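September, Werkstatt hinten, 8:40

Testkit von Istateo, Tag 2. Angebot liegt bei 4000 netto für Greifer + Software + ein Jahr Support, ohne Schulung. Schulung nochmal 795 pro Person. Hugo meint, brauchen wir nicht. Ich meine, einer von uns schon, dazu unten mehr.

Kurz für alle, die gestern nicht da waren: Es geht um den Zweifingergreifer samt Pick-Software »Clullitus«. Soll auf unserem KUKA laufen ohne dass wir am Schaltschrank was umbauen. Leihfrist läuft bis Monatsende, danach kaufen oder zurückschicken. Parsons hat ein Gegenangebot gemacht (nur Sauggreifer), Mappe liegt auf Leannes Tisch.

**Aufbau**

- Flansch passt mit dem Adapterring, der dabei war. Eine Schraube im Beutel war die falsche Länge, aus der eigenen Kiste ersetzt.
- Kabelführung bleibt Murks. Schleppkette ist nicht im Lieferumfang, steht auch so im Angebot, hab ich überlesen. Kabel also außen am Arm entlang, mit Binder. Bei Drehung der Handachse über die Mittelstellung hinaus wird es stramm. Achsgrenze in der Software enger gesetzt, damit ist erstmal Ruhe.
- Kiste mit Zwingen an der Platte fest. Position mit blauem Klebeband auf dem Holz angerissen, bitte NICHT abziehen, sonst fängt die Einmesserei von vorne an.
- Kalibrierung nach Anleitung, Kapitel 3. Die deutsche Fassung ist eine Maschinenübersetzung und an zwei Stellen schlicht falsch (»Werkzeugmitte« und »Basis« vertauscht). Englische nehmen.

**9:30**

Erster Lauf mit den gemischten Teilen. Absichtlich nichts Einheitliches genommen, sonst sieht alles gut aus und in der Omlow-Halle stehen wir dann da. Also Flasche, Bürste, Noppenstein, die Karotte aus Leannes Kiste und was sonst noch reinpasst.

Modus »Auto« gewählt, Greifkraft auf Werkseinstellung. Software schlägt die Reihenfolge selbst vor, das ist eigentlich der Teil, für den man bezahlt. Vorschläge nachvollziehbar, meistens. Karotte wollte er zuerst am Grün packen, Griff abgebrochen, dann nochmal am dicken Ende und raus damit. Klare Flasche ist das Sorgenkind. Wird bei Deckenlicht mal gefunden, mal nicht. Mit der Werkstattlampe von der Seite besser, aber dann spiegelt der Boden und er sieht Teile wo keine sind.

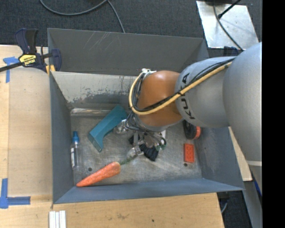 Greifkraft von Werk zu hoch für alles Weiche. Runtergestellt, danach rutscht der Noppenstein. Man kann pro Objektklasse eigene Werte hinterlegen, aber nur im »Pro«-Paket!! Im Angebot steht Standard. Leanne ruft bei Istateo an und fragt, was der Aufpreis ist. Ohne das ist die ganze Sache für uns halb so interessant.

Flache Teile direkt an der Wand: geht, solange der Greifer schräg anfahren darf. Option heißt »Wandabstand«, ist ab Werk viel zu vorsichtig. Hab sie auf 2 mm gestellt. Einmal kurz Kontakt mit dem Blech, Kraftüberwachung hat sauber abgeschaltet, kein Schaden. Quittieren, weiter. Gut gelöst, muss man sagen, beim alten System wär danach Referenzfahrt fällig gewesen.

**11:15**

Telefonat Leanne / Istateo:

- Pro-Paket ist ein Freischaltcode, kein Hardwaretausch. Preis kommt schriftlich (na mal sehn).
- Testcode für die Leihfrist bekommen wir gratis, kommt heute per Mail.
- Ersatzfinger gibts einzeln, Lieferzeit 3 Wochen. Zu lang, wenn die Anlage mal läuft. Einen Satz gleich mitbestellen, falls wir kaufen.
- Support nur auf Englisch, nur bis 16 Uhr. Spätschicht hat also Pech.
- Parsons-Sauger an deren Software: »technisch möglich«. Auf Nachfrage: nicht freigegeben. Also nein.

**13:20**

Testcode da. Eingespielt, Steuerung wollte Neustart, danach war die Kalibrierung weg. Steht nirgends im Handbuch. Nochmal eingemessen, eine gute halbe Stunde für die Katz. WICHTIG für später: vor jedem Freischalten Kalibrierdatei sichern! Menü System > Export, Stick liegt in der oberen Schublade.

Mit Klassenwerten deutlich besser. Drei Klassen angelegt: hart, weich, glatt. Bürste läuft unter weich, wobei er sie lieber am Griff nehmen soll als in den Borsten, da schließt er sonst ins Leere und meldet trotzdem »gegriffen«. Das ist ein echter Fehler, kein Einstellungsthema. Log gesichert, Hugo schickt es denen.

Flasche immer noch unzuverlässig. Hugo hat vorgeschlagen, den Boden der Kiste matt zu lackieren. Könnte helfen, probieren wir morgen mit einem Stück schwarzer Pappe, bevor jemand zur Dose greift.

Bedienoberfläche: aufgeräumt, Schrift zu klein fürs Panel. Not-Halt-Meldung und normale Störung haben dieselbe Farbe. Gefällt mir überhaupt nicht, als Punkt an Istateo.

**Zwischenstand zum Angebot**

Mechanik gut. Finger sauber verarbeitet, kein Spiel. Software im Standardpaket zu dünn, mit Pro brauchbar. Doku schwach. Schulung würde ich für einen nehmen, am besten Hugo, auch wenn er nicht will. Was wir uns heute mühsam zusammengesucht haben, hätte einem jemand an einem Vormittag zeigen können.

Gegen Parsons: die sind billiger, aber bei Bürste und allem mit Löchern oder Grün dran kommt man mit Sauger nicht weit. Für Omlow reden wir über gemischte Ware, damit ist der Fall für mich ziemlich klar, falls der Pro-Preis nicht völlig aus dem Ruder läuft.

**Offen**

- [ ] Pro-Preis schriftlich (Leanne)
- [ ] Log »gegriffen ohne Teil« an Istateo (Hugo)
- [ ] Pappe-Versuch wegen Flasche
- [ ] Schleppkette: was passendes im Lager? sonst bestellen
- [ ] Achsgrenze nach Kettenumbau wieder aufmachen
- [ ] Dauerlauf über Mittag, jemand muss dabei bleiben
- [ ] Falsche Schraube reklamieren, lohnt kaum, aber sollen sie wissen
- [ ] fragen, ob die Leihfrist verlängerbar ist, wenn der Fehler mit der Bürste nicht rechtzeitig behoben ist

15:50 Arm in Parkposition, Luft aus, Steuerung bleibt an wegen Protokoll. Schlüssel bei Leanne.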